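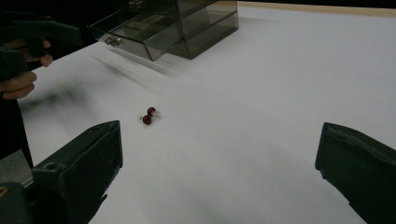 Chapter 7
Showing the Task: Demonstration by Hand and by Remote Control

Aims of the chapter

By the end of this chapter the reader should be able to:
distinguish demonstration with a hand-held gripper from demonstration by remote control;
plan a short series of demonstrations for a task with small objects;
judge whether a recorded demonstration should be kept, repeated or set aside.

7.1 Introduction

In the earlier chapters the movements of the robot were written out in advance by an engineer. Such an approach serves well where parts arrive in the same place and in the same position. It serves poorly where the objects are small, glossy or irregular, and where their position on the table changes from one attempt to the next. For work of this kind it is often quicker to show the task than to describe it.

A demonstration is a complete performance of the task by a person, recorded in such a way that a robot can later learn from it. The record normally holds the view from one or more cameras, the path followed by each gripper, and the opening of the fingers at every moment. Two methods are in general use. In the first, the person holds the gripper and works directly at the table. In the second, the person stands apart and moves the robot through a control device.

The running task in this chapter is the handling of small beaded items beside a storage box with open compartments. It makes modest demands on strength and considerable demands on aim. An error of a few millimetres, which would pass unnoticed with a cup or a carton, may leave the fingers closing on nothing.

7.2 Demonstration with hand-held grippers

The hand-held method keeps the person close to the work. The demonstrator sees the objects directly and moves at a natural pace. The fingers of the tool should match those fitted to the robot; otherwise the record will contain grasps that the robot cannot repeat.
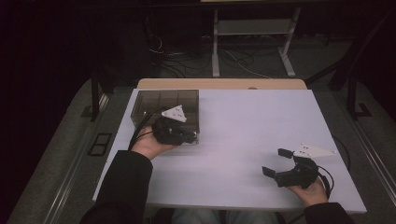 Figure 7.2 Two hand-held grippers in use at a white work board, with a tinted, divided box on the left.

Where two grippers are used, each hand should be given a clear part in the task before recording begins. The demonstrator should avoid crossing the arms and should keep any cables free of the objects. A camera placed on the gripper gives a close view of the fingers and the object between them, while a camera at head height shows how the two hands stand in relation to each other. Neither view is sufficient for every stage of the task.

In the course developed at Tronow by Ifigeneia Papadakis, students record 30 demonstrations of a single task and set 20 of them aside for training. The remainder are used for checking. The larger Drallel collection, to which later chapters refer, contains 1,200 demonstrations made under the same rules.

7.3 Demonstration by remote control

When the robot itself is moved from a distance, every recorded movement is one that the arm has carried out. The limits of its joints are therefore respected from the start. Against this must be set the slower pace of the work and the loss of touch.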